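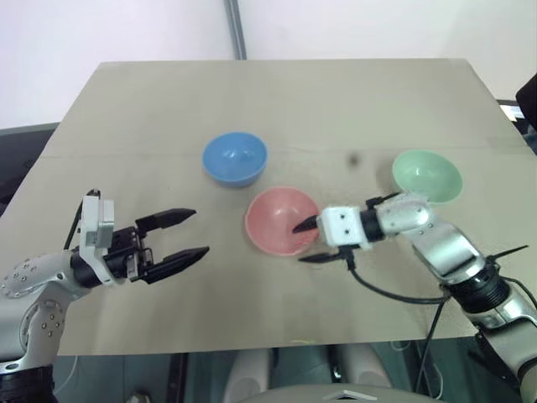 Chapter 5

Sorting and Grouping: How Categories Work

A category is a set of things that we agree to treat as alike for some purpose. The purpose matters as much as the things. A grocery clerk puts tomatoes with the vegetables, and a botanist puts them with the fruits, and both are working correctly. Take three plastic bowls, one light blue, one pink and one mint green. Grouped by material or by use, they belong together. Grouped by color, each one stands alone. The bowls have not changed between the first sorting and the second. What changed is the property the sorter chose to look at, which in this book we call the basis of the category.

Chapter 4 dealt with how people name single objects. This chapter moves from single objects to sets. We begin with the oldest account of categories, the one that relies on definitions, and then look at why it runs into trouble with many everyday words. The second half of the chapter turns to categories at work in libraries, stores and public offices, where a decision about grouping can affect who finds what they need.

5.1 Categories by definition

The simplest way to set up a category is to write a rule for membership. An even number is a whole number that can be divided by 2 with nothing left over. Every whole number either passes this test or fails it. No even number is more even than another, and 500 is as good a member as 2.

Rules of this kind have two useful features. They give the same answer no matter who applies them, and they cover cases that have not come up yet. Laws, tax forms and sports leagues depend on both. When a swim league says that a junior is anyone under the age of 13 on the first day of October, a coach in one town and a coach in another should produce the same list.

Few everyday words behave like this. Try writing a rule for "furniture." Chairs and tables are easy. A floor lamp is harder, a rug harder still, and people who agree about the lamp will often disagree about a piano. They all speak the same language and use the word without difficulty, yet they don't share a rule for it.

5.2 Categories by typical member

A second account says that people carry in mind a typical member and compare new things against it. On this view a robin is close to the center of "bird" and a penguin is near the edge. Both are birds, but most people will say so faster for the robin.

Chaimae Hajji, a teacher at the Lodcombe school, tried a classroom version of this idea with 126 students. Each student received the same stack of word cards and was asked to sort them into "tool" and "not a tool." Hammer and saw went into the first pile almost every time. Pencil, ladder and spoon split the classes. The students who placed spoon among the tools were often the ones who cooked at home — a reminder that the typical member is learned from experience and can differ from one person to the next.

Notice that the cards gave no middle pile. Some students asked for one. When a sorter has to choose between two piles, the result hides how sure or unsure the choice was. We return to this point in Section 5.4.

5.3 Levels

Most categories sit inside larger ones and contain smaller ones. A collie is a dog, and a dog is an animal. In ordinary talk people tend to pick the middle level. Asked what is barking next door, they say "a dog." They move down a level when the detail is needed, as a groomer or a breeder would, and they move up a level when it is not.

The middle level is not fixed. The Genness branch library once shelved all its cookbooks together. As the collection grew, staff divided it by region and then by type of dish, and regular visitors soon began asking for "the bread shelf" when they had once asked for "cookbooks."

Before you read on

Choose one drawer, shelf or closet in your home. List what is in it, then write down the basis on which those things are kept together. If you find more than one basis, note each. Keep your list, as you will need it again for the Polcombe case study at the end of the chapter.

Key terms: category, basis, membership rule, typical member, level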